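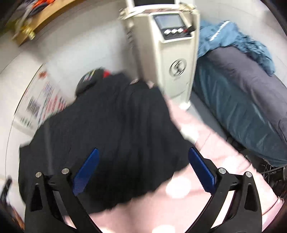 Acta de la reunión ordinaria de la asociación de vecinos del edificio Prokstead

Jueves 17 de febrero, en la sala de la planta baja. Se empieza con un poco de retraso porque faltaba la llave. Están presentes los pisos del primero al cuarto, menos el 2.º B, que ha enviado su voto por escrito.

1. Acta anterior

Se lee el acta de diciembre. Se pide una corrección: donde dice «se cambiará la puerta», debe decir «se pedirá presupuesto para la puerta». Con este cambio queda aprobada.

2. Cuentas

El saldo de la cuenta es de 1579 euros. Queda pendiente una factura de 330 euros de la empresa Kerr, por la reparación de la bomba del agua. Un vecino pregunta por qué la factura llegó con tanta demora. La presidencia responde que Kerr la mandó a una dirección antigua, y que ya se ha comunicado la dirección correcta. Se acuerda pagarla esta semana.

3. Ruido en la escalera

El 3.º A explica que por la noche se oyen golpes en los tubos de la calefacción, sobre todo después de las once. Otros vecinos confirman que lo oyen también, aunque menos fuerte. Se habla bastante tiempo de este tema y hay opiniones diferentes —unos piensan que es aire en los tubos, otros que una válvula está mal cerrada—. Se decide llamar a la empresa Mivus para una revisión. La visita se pagará con el dinero común, siempre que no sea necesario cambiar piezas. En caso contrario se hará otra reunión.

4. Cuarto de bicicletas

Hay cuatro bicicletas sin nombre. Se pondrá un aviso en la entrada durante dos semanas. Las que no tengan dueño después de este plazo se ofrecerán al taller Orar, en la calle de atrás, que ya ha dicho que las acepta. El 1.º B no está de acuerdo con el plazo y pide que sea de un mes. Se vota y se mantiene el plazo de dos semanas, con un voto en contra.

5. Ruegos y preguntas

— Se ruega cerrar bien la puerta de la calle, también de día.
— El 4.º A pregunta si se puede poner una planta grande en el rellano. Se permite, si deja libre el paso hacia el ascensor.
— Se pide que los papeles de publicidad no se dejen encima de los buzones.

La fecha de la próxima reunión se comunicará en el tablón. Sin más asuntos, se cierra la sesión a las nueve menos diez de la noche.

La secretaría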